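How to Enter Your Group in the Summer Street Parade

The registration for the parade opens again in June, and every year we get the same questions by e-mail. I write the steps in one place so you can follow them from the start. My name is Veronica Iordache and I take care of the walking groups.

Step 1. Choose one contact person
Only this person will receive our messages. If you change the contact later, write to Gerardo Umali with the old name and the new name.

Step 2. Fill in the entry form
You can find the form at the Ketura community desk or at the library. Write the name of the group exactly how the announcer should read it. If the name is difficult to say, add the pronunciation in brackets. Last year we had 39 groups and the announcer got six names wrong.

Step 3. Pay the deposit
The deposit is $116 for each group, and you get it back after the parade if your start area is clean. Schools and bicycle clubs pay the same as everybody else. Please do not send cash by mail.

Step 4. Plan your length
The route is 2,860 feet, from the Dunex parking lot to the bandstand. It is flat until the bridge, then there is a small climb - small for adults, long for children of four years. A group can have no more than 200 people. If you have a wagon or a float, measure it with the decorations already on it.

Step 5. Decide what you will wear
The groups that look best from the sidewalk usually have one color in common. You don't need to buy costumes. Ask everybody to bring one thing from home in the color you chose, and check all the things together some days before. Sleeves should not hang over the hands of people who carry a banner or push a bicycle.

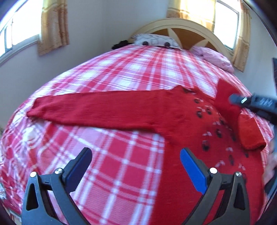 Red knitted sweater with long sleeves.

Step 6. Practice the turn
The corner at Courtois Street is narrow. Make a practice with your banner in any parking lot: the inside person almost stops, and the outside person walks faster. Janelle Dumlao can lend you cones for this.

Step 7. Come to the start on time
The parade is on 2nd August. Your line number will be painted on the ground. Drivers enter only from the Zerkgate side, walkers can enter from both sides. When you arrive, tell Rowena Lumbao that your group is complete - she has the list and a yellow vest.

After the bandstand, please keep walking until the second corner. If you stop there for photos, the groups behind you must stop on the bridge.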